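Support > Closed tickets > Mail and calendars > Ticket 2753

Shared calendar sends every reminder three times

December. Logged by Zuweira Dogbe

Print this page | E-mail this page

Status: closed, grudgingly

Reported by Asmaa Fawzy, Mondness office, second floor. Every reminder from the shared calendar arrives three times. The first comes at the right moment, the second a minute later, and the third whenever it feels like it, once at ten past four in the morning. The subject line of her ticket was "I know about the dentist".

Set-up: Illico calendar, desktop version, syncing through the Ateck mail server. Phone sync on. The Ait Brahim booking add-on was installed in the spring so that people could reserve the big table without shouting across the room.

Step 1. Restarted the calendar program. Asmaa had already done this, and said so in the ticket, and I asked her to do it again anyway. Still three reminders.

Step 2. Checked for duplicate accounts. Found one. Her mailbox had been added a second time under the same name with a full stop on the end, which is the sort of thing that happens when you press Enter twice and look away. Removed it. Down to two reminders, and for about an hour I was very pleased with myself.

Step 3. Looked at the big table bookings, as those were the ones still doubling up.

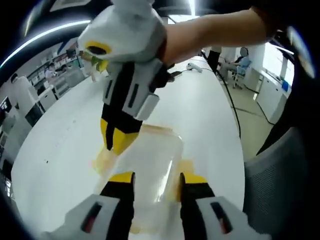
Bookings made in the calendar itself behave. Bookings made through the add-on get written twice, once as a meeting and once as a "resource hold", and both of them carry a reminder. You can't see the hold in the normal week view. You have to switch to list view, untick "Hide system items" and then scroll past everybody's birthdays.

I counted 594 items on the shared calendar. Of those, 572 were resource holds, most of them for slots long gone. We have been reserving a table in the past with great energy.

Step 4. Turned off reminders for resource holds (Settings, then Shared, then Advanced, then the second Advanced, which is a different page from the first). Saved. Went back to check and the box was ticked again. Turned it off again, this time pressing Apply before Save. It stuck. The help page says Apply is optional.

Step 5. Deleted the old holds. The program will only delete 50 at a time and asks if you are sure each time. I was sure. By the ninth batch I was less sure, about most things.

Step 6. Test booking for the big table, add-on to calendar, reminder set for five minutes. One reminder on the desktop, one on the phone. Asmaa agrees that one on each is fair.
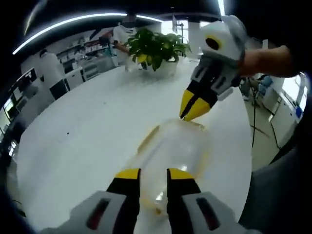 Follow-up

Reopened by Asmaa Fawzy: "Got the dentist one again on Saturday. I went to the dentist in the autumn."

That one was stored on her phone and had never been anywhere near the server. Deleted it by hand from the phone's own calendar, which I should have looked at before step 1.

If you have the same trouble, in this order please: check the phone, check for a duplicate account, then turn off reminders on resource holds. Press Apply and then Save. Please don't reinstall the add-on, as it puts the tick back.

Replies to this ticket are closed. Anything new about the calendar wants a new ticket, and one copy will do.

Z. Dogbe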